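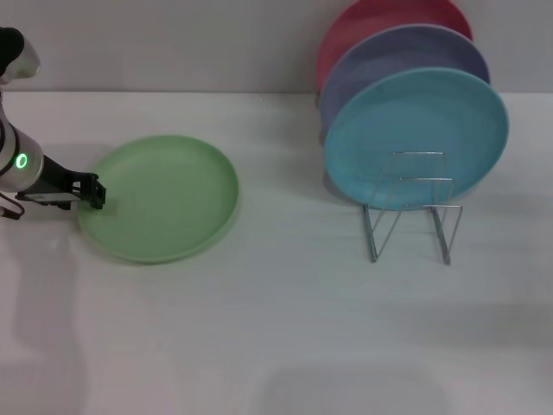 Figure 1. The gripper at the left rim of the green plate, with the dish rack on the right.

Project report: Teaching a robot arm to put plates in a rack
Course group Rereslow, Mon 3 July

1. Task

The arm must pick up one plate lying flat on the table and place it upright in a wire rack. In the setup of Figure 1 three plates are already standing in the rack, so the free space is smaller and the last part of the motion needs more care.

2. How we gave the demonstrations

We compared two methods. In the first one, a student holds the arm by the wrist and moves it through the whole task. In the second one, the student moves a small hand controller, which we named Giltier, and the arm follows it. Our recording program Vustus saves the joint positions and the state of the gripper in both cases.

Hand guiding was easy to learn, but the arm felt heavy when we had to turn the plate from flat to upright, and the path was often shaky there. With the remote control the path was smoother. On the other hand, it was difficult to judge the height of the fingers over the rim, and in the beginning we pushed the plate many times instead of gripping it.

3. Data

We recorded 600 demonstrations by remote control and 206 by hand guiding, in total 806. From the first set we removed 19 in which the plate was dropped. Each student had six practice runs, which are not included.

4. Problems

The rim is low, so one finger has to go under it while the other stays above. We solved this partly by approaching from the side and more slowly. The rack also moved when a plate touched it too hard. After this happened we put it back by eye, and therefore its position is not exactly the same in all recordings.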